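Hotby heat pads and the Cellia plan: frequently asked questions

We get a lot of post about plug-in heat pads, mostly from readers who have seen the adverts and want to know if the savings are real. The answers below are ours. Gradgate takes no money from the firms it writes about, and none of them saw this page before it went up.

What is a heat pad, in plain terms?

A flat electric heater that warms you and the bit of chair you are sitting on. It is an electric blanket cut down to cushion size. The makers prefer "personal climate surface", a phrase we won't be using again.

The box says I could cut my heating bill by 30 per cent. Could I?

You could, if you turned the rest of the heating off. The small print on the Hotby leaflet assumes exactly that, in a home where one person sits in one room all evening. Turning the heating off saves money with or without a pad.
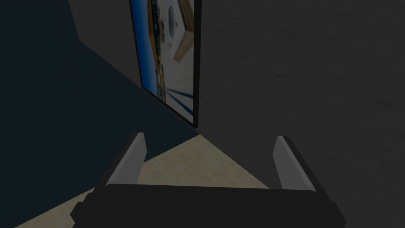
The same leaflet compares the pad with an old fan heater left on full. Almost anything looks thrifty next to that. We asked for a comparison with an ordinary electric blanket and were sent the leaflet again.

How much does one cost to run?

Look for the wattage on the label. A pad marked 100 watts, left on for ten hours, uses one unit of electricity. Multiply by the unit price on your own bill and ignore the pence-per-day figure in the advert, which leaves out the tariff it was worked out on.

Is the Sanna better than the Hotby?

It is dearer. It has 11 heat settings, and our testers could tell the difference between 2 of them. The cover does come off for washing, and the lead is longer, so if you must have one of the pair we'd lean towards the Sanna. We would not pay full price for it. Both were cheaper in February than they had been before Christmas.

What do I get for the Cellia subscription?

An app that tells you when the pad is on. There is also a weekly "comfort score", and we have not been able to find out how it is worked out. The pad works perfectly well without the plan, though you have to read a long way down the order form to learn this. Check that the box for the plan is not already ticked.

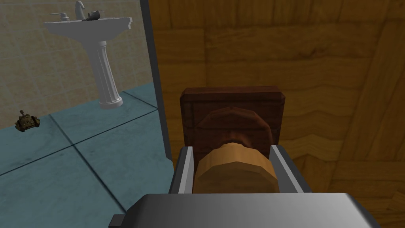

Can I leave a pad on overnight?

Only if the instructions for your model say so in writing. An automatic cut-out is a backstop and should not be treated as permission. Switch it off at the wall before you go to sleep.

Will it help with my bad back?

Warmth can ease a stiff back for a while, and so can a hot water bottle. The "deep tissue" claims are another matter. We asked to see the evidence and got customer reviews. If the pain is bad or doesn't go away, see your GP. Anyone with poor feeling in their skin should ask before using a pad at all.

Can I send it back if I don't like it?

If you bought it online you normally have a right to cancel, but read the seller's terms on opened packaging first. Cancel the Cellia plan separately. Returning the pad does not stop the payments.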